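Badex updates Holtgate road wheelset

Badex has revised its Holtgate aluminum road wheelset, with a wider rim and a new rear hub built at the company's workshop in Neston. Internal rim width goes up by 2 mm, and the rim is now tubeless-ready out of the box. The hub shell is 71 g lighter than the previous version.

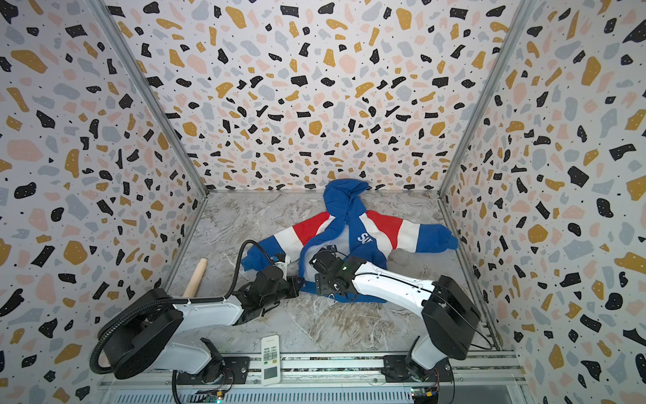 Spoke count is unchanged front and rear, and the bearings remain a standard size that most shops already stock. The freehub body is new - owners of the older wheels cannot swap it in, as the axle has a different diameter.

Distributor De Smet will handle the first batch of 1000 pairs, of which 600 are disc brake models. The rest are for rim brakes. Shipping starts in September, and spare spokes will be sold separately through the same dealers.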